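Vimari Wardrobe: the costume tracking system every second musical society seems to be buying

Review by Ronja Kvam

If you work in the wardrobe department of any amateur or semi-pro musical company in this country you've probably had the Vimari email by now. You may have had four. It offers a tagging and tracking system for costumes, with washable labels, a handheld reader and an app that ties each piece to a performer, a scene and a hanger. The starter pack is $3,290 and after the first year you pay $700 annually to keep the app alive.

I ran it through a full season at the Nandis Theatre, which for us means one big musical, one small one, and a Christmas thing with a lot of sheep. I came to it grumpy. I have used a spreadsheet and a laundry marker for most of my working life and I don't lose that many trousers. Our producer, Mamta Lodhi, got a grant with the word "digital" in it, and so we had a system.

What you get

A cardboard carton with the reader, a charging cradle, rolls of heat-seal labels and a setup card that tells you to go to the website. The labels are the size of a thumbnail. The reader looks like a price gun and sits well enough in the hand, although the trigger is stiff and after an evening of scanning I had a sore knuckle. There is no printed manual, and the online one assumes you run a hire shop. Half the terms are wrong for theatre. Performers are "clients". A show is an "order". You can rename some of these in the settings, but the reports ignore you and go on calling the dance captain a client.

Labels are supposed to be pressed at a fixed temperature for a fixed time. On cotton and poly blends this was fine. On anything with sequins, pleather, or the awful shiny stuff our chorus waistcoats are made of, you can't press at all, and you sew the label in by hand. I sewed a lot of labels. 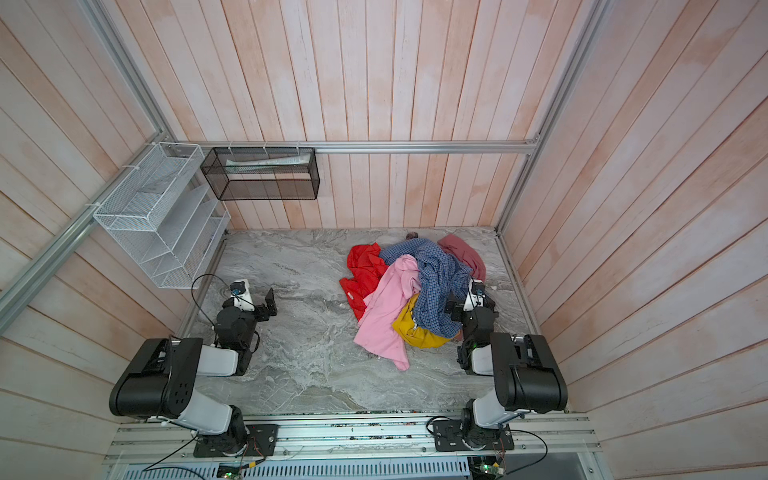 Intake is where the company makes its boldest claim, that you can wave the reader over a full rack and have every piece logged before the kettle boils. On a rack, with everything hung and spaced, it does come close. After a show nothing is hung and spaced. What I have at eleven at night is much nearer the heap in the photo, crumpled clothing in one mound on the floor, and with a mound like that the reader became vague. It would find the top layer, chirp happily, and tell me two pairs of breeches were missing when they were at the bottom with their labels folded in on themselves. I had to pull the pile apart and scan as I went. At that point you are sorting costumes by hand, as ever, with a gun in the other.

Vimari's help desk told me to "agitate the garments and rescan". I agitated them. I was fairly agitated too.

By the end of the first musical we had 1,031 pieces in the database, counting every sock, collar and apron, and I'd like to be fair about what that bought us. For the first time I could type in a chest measurement and see every waistcoat we own that might fit. Nerea Toledo, our designer, pulled most of the small musical out of stock from her kitchen table, which saved her several trips to the store. If your stock lives in a shed an hour out of town, that alone could be worth something. Ours is down a flight of stairs.

The app

Slow to open, quick once it's open. The search is good. Photos upload without fuss and you can have three per garment. Notes are limited to a length I'd call stingy, and you can't see notes and photos on the same screen, so checking whether the tear in the picture is the tear in the note means flicking back and forth.

Offline mode is my biggest complaint. Our dressing rooms are under the stage, behind a lot of old brick, and there's no signal to speak of. The app says it will store scans and send them later. Most of the time it did. During tech week of the big show it stored a whole evening's scans, and then on Monday morning it sent them with Monday's time on them, and so according to Vimari the entire ensemble got dressed at breakfast. You can't edit a time stamp. You can only delete the scan. 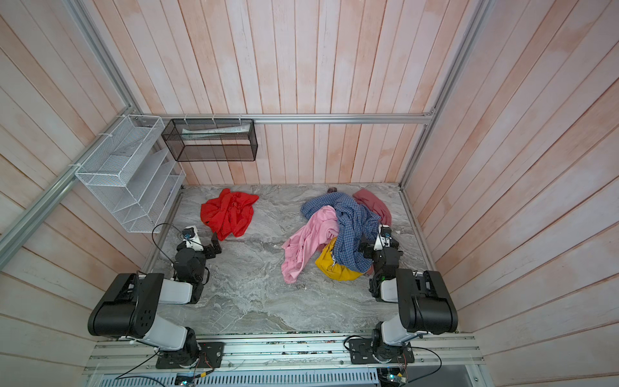

Then there's the matter of who does the scanning. The brochure has a relaxed young dresser with one hand on a rail. My dressers during a show have a torch in their teeth and somebody's boot under one arm. I asked Pantelis Theodorakopoulos, who ran stage left for us, to scan every quick change for one week. He managed it for a night and a half. The change out of the dock scene gives him the length of a drum fill to get a baritone out of overalls and into a dinner suit, and he was not going to stop and hunt for a label inside the cuff. I didn't push it. We went back to the paper plot taped to the wall, and nobody went on in the wrong trousers.

So the scene-by-scene tracking, a feature that takes up a whole page on the website, we used for nine days and dropped. I've since asked at two other companies and both said much the same, although one of them did like having the change plot on a tablet. You could have a change plot on a tablet for free.

Laundry

This is the part I expected to dislike and ended up using. You scan pieces into a wash batch, scan them out again, and the app keeps a tally for each garment. It's the only honest record I've ever had of how often a chorus shirt is laundered, and it helped me argue for new ones. It also flags anything marked "wash separately" as you scan it in, with an ugly honk that carries through two doors. I have a long memory for a certain scarlet petticoat and eleven formerly white blouses, so the honk can stay.
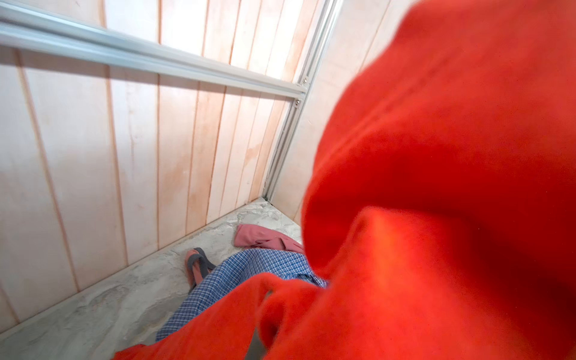 Red-orange fleece, up close.

The labels themselves survived washing better than I'd been told they would. Cool and warm cycles did nothing to them. Hot cycles lifted the corners on some, mostly the ones I'd pressed in a hurry. Tumble drying was harder on them, and the edges went stiff and scratchy. Two of our dancers complained about it at the neckline and one simply cut hers out with nail scissors and handed it to me. Move them to a side seam. The manual says centre back neck, and the manual has never worn a leotard.

Replacement labels come in packs of 100 and can only be bought from Vimari. I tried a generic roll from an office supplier out of pure stubbornness. The reader saw them perfectly well and the app refused to register them. That's a business decision on their part and I think it's a mean one, particularly when the people buying are raising their money through raffles.

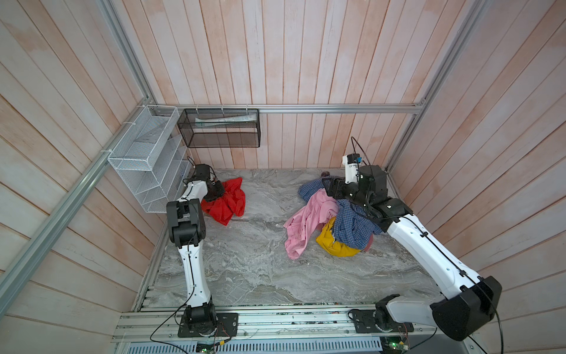 How it compares

The obvious rival is Fenach, a cheaper system that does without the radio labels and has you scan a printed square with your phone. I borrowed it for the sheep. It is clunky and the colours are horrible, but a phone is something every dresser already has, and the printed squares cost next to nothing. You have to scan one piece at a time, so a full stocktake would be a misery. For a company that mostly wants a searchable catalogue with photos, I'd look there first.

There's also Prajapati Cloakroom, which a few of the schools use. Vandana Sandhu, a wardrobe supervisor I've known since we were both sewing hooks and bars for petrol money, swears by it for loan-outs, with its signed return slips and polite nagging emails. She doesn't think much of it for anything else. It won't hold measurements properly, and it can't cope with a performer who plays more than one part. In a musical that's most of the chorus.

And there's the spreadsheet. Mine has a tab for each show and a colour code that makes sense to me. The argument against it is that it makes sense only to me, and I'll concede that one. When I was off sick in July they couldn't find the nuns.

Support

Emails were answered within a day or two, always courteously, usually with a link to an article I had already read. Phone support closes at five. I don't know any theatre people who have a wardrobe emergency before five.

When I asked what happens to our data if we stop paying the annual fee, I was told we could export it "in a standard format". I did the export to see. You get a file with the garment names, the sizes and the label numbers. You do not get the photos, the notes or the laundry history, in other words the bits we'd spent the season putting in. A second email about this has gone unanswered.

Would I buy it?

With our own money, no. A professional house with a big hire stock, decent wifi backstage and someone paid to sit and press labels for a fortnight could get good use from it, and I can see a costume hire business liking it very much, as it was plainly built for one. For a company our size it's a very good catalogue and a decent laundry log attached to a lot of things we turned off.

Mamta has renewed us for another year on the end of the grant. I've asked that some of it go on a second washing machine.

Good: search, measurements, laundry log, labels hold up in a warm wash.
Not good: price, offline scans, locked-in labels, stiff trigger, poor export.
Tested on: two musicals and a Christmas show.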